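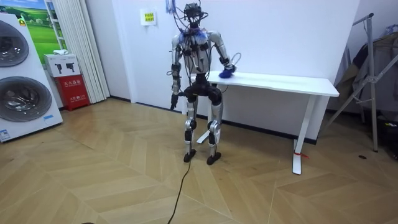 Hafiz Pangaribuan wrote back after our March update to ask whether a desk is ever really clean, or only clean until somebody sits down with a leaky pen. Fair question, and it shaped a lot of what we did next!

Hulwood > Funded Work > Shared Desks > Progress Reports

September 27, 2024
By Ruairí Ó Riain

We're delighted with how the Shared Desks work is going. Your grant covers 54 white desks in the Noonan and Vestanine buildings, and 40 of them are now on the new cleaning routine. The other 14 follow once the Vestanine rooms have been repainted.

The routine itself is short. Clear the top completely, wipe it with a blue microfiber cloth, then go back to any mark that's left and press harder. We tried 2 kinds of cloth and the fluffier one won easily (people kept walking off with it, so please expect a few extra packs on the next invoice). Spending so far stands at $1,232, all of it on cloths, cleaner and replacement foot caps.

Ink is still the stubborn part. Dust and coffee rings come up in one pass, but dark marks on a pale top like to spread before they lift – you chase a dot and end up with a gray trail beside it. We now ask people to work from the outside of a mark toward the middle, and the early results are really encouraging.
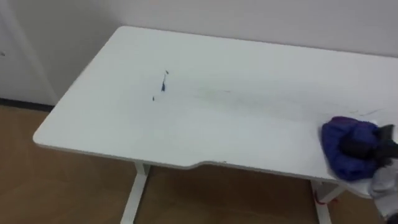
White desktop during wiping, with dark marks and a faint gray smear near the center-left.

Fine scratches are a separate matter. A cloth won't shift them, and we'd like to log them desk by desk before anyone reaches for something rougher. Estunura has offered to lend us a polishing compound to try on a spare top, and I can't wait to see what it does.

Next up are the Vestanine desks, plus a one-page guide to pin up in each room. Hafiz has already asked for a copy.

Contact the Hulwood office | © 2024 Hulwood | Back to top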